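橙色瓶子、黄色塑料布，以及撕不干净的标签

费文·特克莱布（Feven Tekleab）请我坐下之前，先问我有没有撕过瓶子上的标签。我说撕过。她问撕干净了没有。我想了想家里那只当花瓶用的蜂蜜罐，没有回答。她点点头，好像这次采访已经可以结束了。

她管着普鲁基科（Plukico）分瓶间，在韦姆霍尔姆（Wemholm）旧货市场的后面，门牌很小，找过来的人多半先进了隔壁的修鞋铺。分瓶间做的事情说起来只要一句话：收旧塑料瓶，按颜色分开，标签处理掉，再一包一包包好送走。她说这句话她讲了很多年，从来没有人追问第二句，所以我追问的时候，她显得有点警惕。
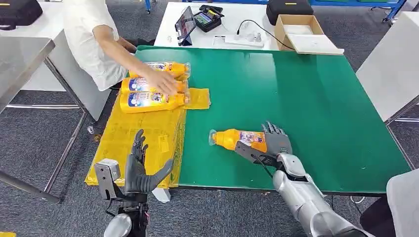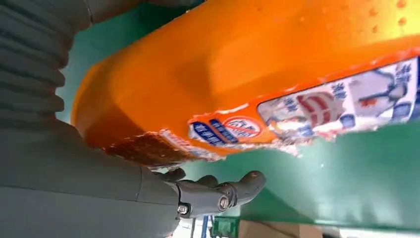 橙色塑料瓶，标签上有白、红、蓝三色；后一张里的标签已经破了边。

“先说橙色的吧。”她说，“大家都喜欢橙色的，除了要回收它的人。”

按她的讲法，透明瓶是塑料瓶里的优等生，去哪里都有人要。白瓶次一等，但也嫁得出去。橙色瓶子就比较尴尬，颜色太有主见，混进哪一堆，哪一堆就跟着变了味道。分瓶间因此给橙色单独留了一处，攒够一包才送。攒够之前，它们就在架子上排着队，远远看去很喜庆，像一间只卖一种饮料的小店。

“有人路过真的进来买过。”费文说，“我说这是旧瓶子，他问旧瓶子多少钱。”

我问她卖了没有。

“卖了两只。”她说，“后来他又拿回来了，问我标签怎么撕。”

标签是绕不过去的。整个下午，不论我们从哪里谈起，最后都会谈到标签上去，就像有些家庭不论聊什么，最后都会聊到某位舅舅。费文把标签分成几类，分法完全出自她本人，没有任何教科书可以作证。第一类叫“讲理的”，抓住一个角，慢慢拉，整张下来，背面还是干净的。第二类叫“半讲理的”，面上那一层下来了，底下留一层白毛。第三类她没有给名字，只用手指在空中刮了几下，表情像是牙疼。

“撕到一半断掉，你从另一头再来，又断掉。最后瓶子上一条一条的，比没撕之前还难看。”她说，“这时候人会生气。一生气就用指甲。用了指甲，你这一天就是标签赢了。”

我说听上去她输过。

“我输了好多年。”

她今年五十五岁，来这里之前在一家卖窗帘的店里量尺寸。她说量窗帘和撕标签有一点相通，都是在跟一条边打交道，边对了就都对了。我觉得这个说法很有道理，记了下来，回家重读时又觉得它什么也没说。她大概也知道，因为她讲完就去倒茶了。

和她搭班的是苏拉切·翁斯里（Surachet Onsri），六十四岁，退休前修冷柜。他进门时我们正谈到胶水，他连外套都没脱就加入了讨论，可见这个题目在这里是多么地不缺人发言。

“她跟你说用温水了吗？”他问我。

我说还没有。

“那你来得正好。别听她的温水。”

事情是这样的。费文主张先泡，温水，加一点洗碗液，盖上盖子，人去干别的。苏拉切主张干撕，趁标签还有骨头的时候一口气拉下来，拉不下来的再说。两个人为此争了不知多久，争到后来各有各的盆——准确地说，费文有盆，苏拉切有一把塑料刮片，平时插在胸前的口袋里，像别人插钢笔。

“泡过的纸就成粥了。”苏拉切说，“粥粘在瓶子上，干了以后你试试。”

“他那个办法，十张里面有一张成功，他就讲那一张讲一个星期。”费文说。

“那一张是真的很漂亮。”苏拉切说。

我问有没有做过比较，比如两个人各拿同样的瓶子，看谁快。两个人同时看了我一眼，那种眼神我只在问别人夫妻谁做饭更好吃的时候见过。比较是做过的，六月里，门敞着，两边各自开工。结果费文说她赢了，苏拉切说那天的瓶子有问题。瓶子具体有什么问题，他讲了很长一段，涉及阳光、纸的产地和市场里卖鱼的摊位，我承认我没有全部记下来。

好在两个人也有意见一致的地方，就是塑料布。

分瓶间包瓶子用一种黄色的半透明塑料布，铺在台面的一侧，瓶子横着一只挨一只往上放，放好了再连布一起收拢。为什么是黄色，费文的解释十分坦率：便宜。早先他们用过格拉雷塔德（Graretard）牌的蓝色包布，厚实，挺括，价钱也很挺括。后来有人清仓，他们接下了一大卷黄的，用到今天还没有看见卷芯。

“我刚来的时候以为那卷布用完我就退休。”苏拉切说，“现在我已经不这么想了。”

黄布的毛病是皱。它在卷上的时候平平整整，一离开卷就开始有自己的想法，铺开有褶，拉平了还有褶，从桌边垂下去的那一截尤其不听话。费文一开始还想着把它弄平，拿尺子压，拿胳膊推，甚至打听过能不能熨。

“能不能熨？”我问。

“你可以去问一下隔壁修鞋的那块门垫。”她说。

她现在的办法是随它去。皱就皱着，瓶子放上去自然就压住了。她教新来的人，第一课也是这个：布不用铺好，铺到看得过去就行。她说有些人过不了这一关，一个上午都在抻布，到了中午布平了，瓶子一只没动。这些人往往很优秀，后来都去干别的了。

至于瓶子为什么横着放，我以为里头有什么讲究。苏拉切说没有，立着放会倒，倒了会滚，滚了要去捡。横着放当然也滚，但是滚之前你心里有数。他建议第一只放稳，用手按着，再放第二只、第三只，手跟着挪。费文补充说瓶口要朝一个方向。我问朝哪个方向，她说随便，一个方向就行。苏拉切说朝左。

“为什么朝左？”

“因为她喜欢朝右。”他说。

台面是绿的，这一点倒有过认真的讨论。费文坚持绿色台面配橙色瓶子看得最清楚，哪里有裂口，哪里标签没下来，一眼就知道。苏拉切说那是她事后编的，当时只是旧货市场里正好有一张绿的。我请费文回应，她说这两件事并不矛盾。

盖子又是另外一个故事。我原本没打算问盖子，是她自己讲起来的，讲的时候压低了声音。分瓶间收瓶子有张告示，请大家把盖子单独放。告示写得很客气，贴得也很高，效果是大约一半的人把盖子拧下来了，另一半的人把瓶子拧得更紧了。拧下来的盖子装在一只桶里，时间一久就成了小孩子的目标。有个孩子每次陪外婆来都要伸手进去搅一搅，听那个声音，费文说她从没拦过，那声音她自己也喜欢。

“她一个人的时候也搅。”苏拉切说。

“我那是在找东西。”费文说。

“找什么？”

“盖子。”

谈到这里，我觉得应该问一点严肃的，就问胶水到底能不能改进。瓶子要标签，标签要胶水，总得有人在设计的时候就想想下一步。费文对此态度平和。她给一家做标签的公司写过信，叫埃吉尔松（Egilsson），信里附了一张她认为极其恶劣的标签，是她连同一小块瓶身剪下来寄过去的。对方回信感谢她对产品牢固程度的肯定。

那封信后来贴在了水池上方。我凑过去看，纸的四个角都用胶带粘着，其中一个角已经翘起来了。

“这个胶带就很好。”苏拉切说，“一撕就下来。”

撕不下来的瓶子怎么办？我以为会有专门的去处，某种溶剂，或者某台大机器。费文说标签烂成一条一条的、白底上还剩一点蓝一点红的，她就单放一边，跟干净的瓶子分开包，包外面写一个“毛”字。收货的那边知道是什么意思。毛的便宜一些。她给我看了记账的本子，本子上“毛”字出现的频率相当高，写得也一次比一次草，到后面几页已经像一只小虫子。

“苏拉切的多还是你的多？”我问。

“本子上不记这个。”她说。

“本来是记的。”苏拉切说。

我在分瓶间坐到他们收工。收工没有什么仪式，台面擦一遍，黄布剩下的边角折起来压在瓶子旁边，明天接着用。费文说边角不能扔，包小瓶子正合适。苏拉切说她攒的边角已经够包一辆车。这话我没有核实，不过水池下面那扇柜门，我试着拉了一下，没拉开，里面像是有什么软的东西顶着。

走之前她问我要不要拿一只瓶子回去练练。我推辞了一下，还是拿了。橙色的，标签完好，四周都粘得紧紧的，看着很讲理的样子。我先用了苏拉切的办法，拉下来指甲盖大的一块。又用费文的办法泡了一夜，早上起来，盆里的水有一点蓝。

我打电话过去问接下来怎么做。接电话的是费文，我听见她把话筒捂住，跟旁边的人讲了一句什么，然后那头传来一阵相当响亮的笑声。

“你用指甲了吗？”她回来问我。

我说用了。

“那就拿回来吧。”她说，“我给你写个‘毛’字。”

普鲁基科分瓶间送瓶须知：瓶子请倒空，冲一下，不必擦干。颜色混在一起没有关系，到了会有人分。盖子请另放，告示在门边，抬头可见。标签撕不撕随意，撕到一半的也收，但请勿用胶带把撕下来的部分贴回去。这一条是今年新加的，我问过缘由，费文说她暂时不想谈。

2025年12月17日刊出 | 联系编辑部 | 版权所有，转载请注明出处 | 返回顶部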